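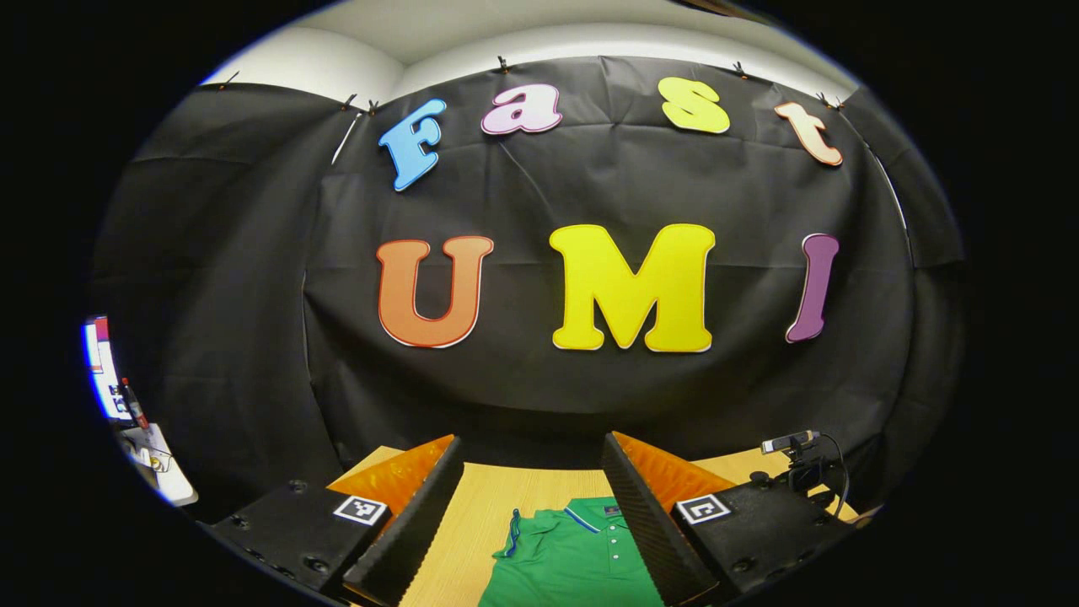
4장. 손그리퍼로 의류 시연 수집하기

이 장에서는 Drotum 손그리퍼로 옷 다루기 시연을 모으고, 그 결과를 Grakik 학습 파이프라인에 넘기기까지의 절차를 다룹니다. 로봇을 직접 원격 조종하지 않아도 사람 손의 속도 그대로 데이터가 쌓인다는 점이 이 방법의 가장 큰 매력입니다. 저희도 처음 써 보고 깜짝 놀랐습니다! 옷은 매번 모양이 달라지는 물체라 시연의 다양성이 무척 중요한데, 손그리퍼를 쓰면 그 다양성을 빠르게 확보할 수 있습니다. 첫 연습 과제로는 초록색 폴로 셔츠처럼 깃과 단추가 있는 옷을 나뭇결이 보이는 밝은 작업대 위에 놓고 시작하기를 권합니다. 깃 테두리의 짙은 파란 줄이나 흰 단추는 화면에서 옷의 방향을 알아보기에 아주 좋은 단서입니다. 배경에는 검은 천을 클립으로 고정해 둡니다. 천에 주름이 조금 있어도 괜찮고, "Fast UMI" 같은 큼직한 색 글자를 붙여 두면 위치 추정에 쓸 특징점이 늘어나 오히려 도움이 됩니다.

4.1 준비

1. 작업대 위를 정리하고 옷 한 벌만 올려놓습니다. 예비 옷은 카메라에 잡히지 않는 쪽에 둡니다.
2. 배경 천의 윗단을 클립으로 고정합니다. 녹화 중에 천이 흔들리면 안 되므로 손으로 가볍게 당겨 확인해 주세요.
3. 양쪽 손가락 밑동의 흑백 사각 마커를 마른 천으로 닦습니다. 지문이 묻으면 벌림 폭 계산이 튀는 일이 있습니다.
4. 케이블이 손목에 감기지 않도록 그리퍼 옆을 따라 느슨하게 내려뜨립니다.
5. 수집 프로그램 Skekness를 켜고 새 세션을 만듭니다. 세션 이름에는 옷 종류와 배경 이름을 함께 적어 두세요.

참고: 마커 두 개가 모두 미리보기에 들어와야 '준비됨' 표시가 뜹니다. 한쪽만 보인다면 손가락을 끝까지 벌렸다가 천천히 오므려 보세요.

4.2 벌림 폭 보정

1. 보정 메뉴에서 '손가락'을 선택합니다.
2. 손가락을 완전히 벌린 채 2초 동안 멈춥니다.
3. 완전히 오므린 채 다시 2초 동안 멈춥니다.
4. 같은 동작을 네 번 반복합니다. 그래프의 봉우리 높이가 고르게 나오면 '저장'을 누릅니다.

주의: 보정 중에는 손가락 사이에 옷감을 물리지 마십시오. 얇은 천 한 겹도 '닫힘' 값을 바꿉니다. 이 값이 틀어지면 그 세션의 시연 전체에서 잡는 시점이 어긋납니다.

4.3 시연 녹화

1. 그리퍼를 옷 위에 들고, 깃과 앞섶이 미리보기에 들어오게 합니다.
2. 녹화 버튼을 누르고 잠시 멈췄다가 움직이기 시작합니다. 이 짧은 정지 구간이 궤적의 원점을 잡는 데 쓰입니다.
3. 평소 옷을 개듯 자연스럽게 움직입니다. 일부러 느리게 할 필요가 없습니다. 자연스러운 속도야말로 이 방법의 재미이자 장점이니까요!
4. 옷감을 놓은 뒤 손가락을 벌린 상태에서 녹화를 끝냅니다.
5. 옷을 들어 다른 자세로 다시 내려놓고 1번부터 반복합니다.

과제 하나의 첫 학습에는 시연 100개를 권장합니다. 저희 내부 시험에서는 100개로도 소매 잡기 동작이 꽤 그럴듯하게 나왔고, 300개까지 늘리자 옷이 비스듬히 놓인 경우에도 깃을 잘 찾아갔습니다. 이 변화를 로봇에서 직접 확인하는 순간이 정말 즐겁습니다. 다만 한 가지 옷으로만 시험한 결과이니 두꺼운 옷이나 니트에서는 수치가 다를 수 있습니다.

주의: 렌즈를 손이나 소매로 가리지 마십시오. 가려진 구간이 길면 위치 추정이 끊기고, 해당 시연은 자동으로 제외됩니다.

4.4 검수와 내보내기

1. 세션 목록에서 '궤적 보기'를 엽니다. 선이 갑자기 꺾이거나 튀는 시연에는 빨간 표시가 붙습니다.
2. 표시된 시연을 재생해 보고 남길지 지울지 정합니다. 실패했다가 다시 잡는 시연은 지우지 말고 '복구' 태그를 붙여 주세요. 정책이 실수에서 회복하는 법을 배우는 귀한 자료입니다.
3. '내보내기'에서 Grakik 형식을 선택합니다.
4. 검증용으로 쓸 시연을 따로 지정합니다. 같은 옷이라도 놓인 자세가 다른 것을 골라야 의미 있는 비교가 됩니다.

참고: Pirzada 팔에서 실행할 때는 손그리퍼와 같은 모양의 손가락을 장착하고 카메라 높이도 맞춰야 합니다. 장착 순서는 5장에 있습니다.

4.5 자주 생기는 문제

벌림 폭이 0에서 움직이지 않음: 마커에 조명이 반사되고 있을 수 있습니다. 조명 각도를 조금 바꾼 뒤 4.2의 보정을 다시 하세요.

궤적이 옆으로 서서히 밀림: 배경에 특징점이 부족한 경우입니다. 검은 천만 크게 잡히는 위치라면 글자나 무늬를 더 붙이고 짧은 시험 녹화로 확인합니다.

녹화가 중간에 멈춤: 케이블 연결부를 확인하고 프로그램을 다시 시작합니다. 중단된 시연은 '미완료' 폴더에 남으며 내보내기에는 포함되지 않습니다.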